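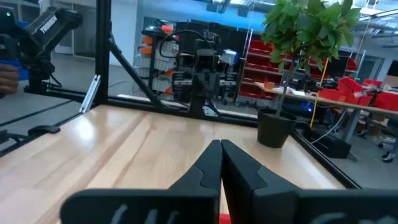
Going Visiting: Notes for Session 3
Mission partner orientation, Laltton

These are my notes from the session on visiting, typed up with the bits I forgot to say on the night added back in. If you missed it, read the part on gifts first, as we'll pick that up again in January. Bible readings are at the end.

Before you go anywhere

Most of you will spend your first weeks being driven from one church or family to the next, and it's very easy to treat those visits as the stuff that happens before the real work starts. I did exactly that on my first trip to Peseo. I had a notebook full of questions about the clinic roof and I couldn't wait to get the tea over with! I've still got that notebook and I'm embarrassed by it. There isn't a single person's name on the first four pages.

So please write down names. Ask how to say them, and say them back, and don't mind being laughed at. Write down who is whose auntie. When Clem Sutcliffe took over the Peseo visits from me she went through my old notes and had to ask everybody all over again, and they were very gracious about it, but they did notice.

Find out too who you ought to greet first. In Peseo it was the chief, then the pastor, then the headteacher, and it had to be in that order. In Purko (only a morning's drive away) you went straight to the pastor's house and he walked you round to everyone else. Your host will know. Ask in the car, before you arrive, when there's still time to change your shirt.

Arriving

Shoes: watch the person in front of you.

Sitting: wait until you're shown a seat, and take the one you're given, even if it's the only proper chair and there's a grandmother on the mat. I know this feels dreadful. Murray Stubbs once spent a good few minutes trying to give his chair away in Purko and in the end the whole family was standing up, including the grandmother. Sit down and say thank you.

Talking: greetings go on much longer than you're used to. How is the family, how is the work, how was the road, how are the people you left at home. They are real questions, so have real answers. If your mum's been ill, say so. People will pray for her and they'll ask about her next time, which might be two years later.

Praying: you will very likely be asked to pray, or to "bring a word", with no warning at all. Have something short in your pocket. Kane Kerslake uses Psalm 121 every time and I don't think anyone has ever complained. Keep your sentences short if someone is interpreting for you, and stop completely at the end of each one. Half a sentence is almost impossible to interpret (we tried this in pairs, for those who weren't there, and Lachlan Lockyer and I made a complete mess of it).

Food

Eat what you can. If you really can't eat something, for your health or any other reason, tell your host beforehand and let them handle it. Please don't announce it when the plate is already in front of you.

The harder question came from Zlatko Ristić, who asked what you do when you know the family can't afford the chicken they've just cooked for you. I didn't answer it very well on the night, so I've had another go.

You eat it. You eat a modest amount, slowly, and you let the bowl go back with something in it, as in many homes the children eat after the guests. And then you think hard about how many houses you're visiting in a week and whether your programme is costing people more than it's giving them. We cut Peseo down from two visits a year to one longer one for that reason, and I wish we'd done it sooner. Read 1 Kings 17 again with the widow's sums in mind – she knew exactly how much flour was in the jar.

Gifts

This took up most of our discussion and we didn't finish.

What I'd say so far is that small, shared and handed over openly is nearly always fine. Soap, sugar, tea, a bag of rice, exercise books for the school given to the headteacher with other people there. Ask your host what's usual and spend that amount.

What goes wrong is the private gift of money. Somebody tells you about school fees, you're upset, you've got cash on you, and you hand it over behind the kitchen. Now the pastor doesn't know, the family next door does, and the next visitor gets asked for the same. I've done it. I'm not sorry the fees were paid but I caused a row in that church that lasted well past my flight home.

If you're asked for something big, try saying: "Thank you for telling me. I can't decide this on my own. May I talk to the pastor about it?" Practise saying it aloud. It sounds stiff at first, I know.

And be careful with promises. "I'll see what I can do" is heard as yes. So is "we'll pray about it", quite often.

Photographs

Ask first, every time, and ask the parents when it's children. If you say you'll send prints, send them. Clem takes an envelope of prints from the last trip and hands them out before she gets her camera out at all, and I'd love us all to copy that.

Leaving

Start saying goodbye well before you need to go. Your host will probably walk you to the car or a good way down the road, so leave room for that in the day. Don't check your watch. If there's a closing prayer there may be a second one at the gate.

Write up your notes the same evening: names, who was ill, what you were asked for, what you said. One page will do. They go in the blue folder so that whoever visits next can read them.

For next time

Read Luke 10:1–12 and 2 Kings 4:8–17. Who is giving and who is receiving in each?

Think of a time you were a guest and felt awkward. What did your host do about it?

Write your own two-minute word with pauses for an interpreter and bring it along. We'll be swapping partners, so Lachlan gets a rest from me.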